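hendwood-pick

Grasp planner + bin perception for the clutter bin cell. README last touched June 14, 2018 by Marloes. Ask her or Henrique before changing anything in config/.

What's in here

planner/ samples grasps, scores them, sends the best one to the arm
percep/ depth cleanup, bin mask, segmentation
tools/ log replay, hand-eye calibration, label viewer
config/ one yaml per cell. Don't copy between cells, the bin corners are different

Install

Python 2.7, needs the Forkcombe message package built first. Then run setup.sh from the repo root. If it complains about the camera driver, source the workspace again and retry. Still broken = ask Niamh.

Running

start_percep, wait for "mask ok", then start_planner. Dry run is the default, add --live to move the arm. Speed is capped at 40 percent in the yaml, leave it there.

Main params

n_samples: 1,000 candidates per cycle. Lower is faster but thin stuff gets missed
wall_margin: 5 mm. Was zero untill March, gripper kept rubbing the walls
min_score: below this the planner skips and asks for a new cloud
replan_on_slip: off, not tested enough

Segmentation

Percep cuts the cloud at the bin floor plane and clusters whatever is left. The floor is the annoying part, worn metal gives holes and ghost points, so there's a median filter before the plane fit. Touching objects get merged. The light blue block with the smooth white piece up against its right end is the standard case, comes out as one long blob and the grasp lands in the middle. Spoon lying next to the tumbler, same problem. Color split helps with both but is slow, turn it on with --split.

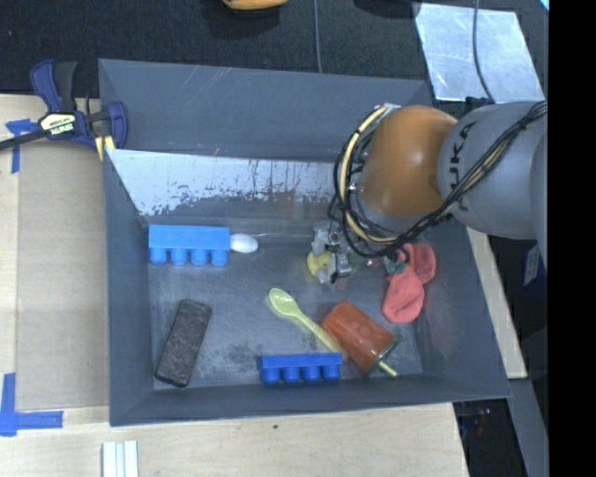
Masking the arm out of the cloud is done from joint angles plus the link meshes. The meshes don't include cables. So a loop like the black and cream one around the orange joint housing survives the mask and shows up as an object floating over the bin. Workaround: drop any cluster whose lowest point is 80 mm or more above the floor. Proper fix is a padded hull on that joint, Arnout has a branch.

Known issues

- soft items give a differnt best grasp every cycle, no fix yet
- replay tool ignores wall_margin
- clear plastic rims mostly missing from depth
- planner hangs if percep restarts, kill both

TODO

merge Arnout's hull branch
port to Gornilwood cell
unit tests for the plane fit (Godelieve started these)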